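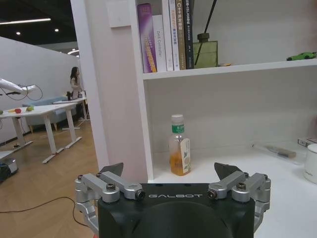 Okay, office shelves. I've been asked to talk for twenty minutes about the shared bookshelf, and when Leena Rissanen first put me on the program I thought she was kidding. Then I started looking at shelves and I couldn't stop. Look at the top board here - a row of books standing up straight, a C++ one in among them, and then right after the black book at the end you get a reed diffuser and, a bit farther along, a bright green toy sports car. That is a totally normal office shelf and I love it! Half of you have one like it at work. My question for the next twenty minutes is how a shelf like that stays useful.

(Pause. Ask who has a shared shelf at work. Then ask who has taken a book off it since May. Wait for the laugh, it usually comes.)

So, a little background. I look after the shelves at Coltel. It isn't my job, I just moved a stack of binders one afternoon and after that people started asking me where things were. We had nearly 500 books when I began, spread over two floors, and a lot of them were manuals for software we'd stopped using. Jarmo Ahonen found one for a version of Plendodix that was older than our intern. We kept that one, it's in the coffee room.

First thing I'd tell you is to stand everything up. Flat piles are where books go to die, because whoever wants the bottom one has to move all the others, and they won't, they'll go look it up online. Stand them up, spines out, snug against each other so they don't lean. If the row is short, put something heavy at the end. We use a brick from when they redid the parking lot (wrapped in felt, it's nicer than it sounds).

Second thing is languages. We have books in Finnish, English, French and Polish, and for a while I sorted by language because it looked tidy. Terrible idea. Dariusz Szewczyk came to me wanting something on databases and had to check four different places. Now it's by subject and the languages all mix together, and people pull out stuff they'd never have noticed. Bastien Collet has started reading the Polish ones for the diagrams!

(Next bit is the one people argue with. Go slow.)

Now, the knickknacks. Griden, the place I worked before, had a rule that shelves were for books and binders, period. Very clean. And I swear I never saw a single person stop in front of those shelves. At Coltel we let people put things out, cars, plants, little ceramic animals, and people stop, and while they're standing there they read the spines. My only rule is that it all has to sit at the end of a row or on its own stretch of board. Once things go in front of the books, the books behind them are gone.

Diffusers, since somebody always asks. Fine by me, but put them where an elbow won't get them. Scented oil on paper does not come out. I lost a very good atlas that way and I'm still a little sore about it. Also ask the people who sit closest whether they like the smell, before you open the bottle.

Lower shelves are for things you grab and put back, and that means drinks end up there. I gave up fighting it. We cleared one stretch with no paper on it at all and told everybody that's the drinks spot. Tapio Hämäläinen wanted coasters. We now have coasters.

Weeding, quickly. We went from that big number down to 400, and it took two evenings and some pizza. Anything we weren't sure about went in a box marked Hirvonen, after the used bookstore down the street, and stayed there for a month. If you wanted it, you took it back out. Hardly anything came out.

(If time is short, skip the labels and go straight to questions.)

Labels - big letters, subject only, on the edge of the board. I made a numbering system once with its own spreadsheet and I was the only person who ever opened it.

Okay, questions. And if you've got a picture of your own shelf on your phone, come find me at the break, I really do want to see it.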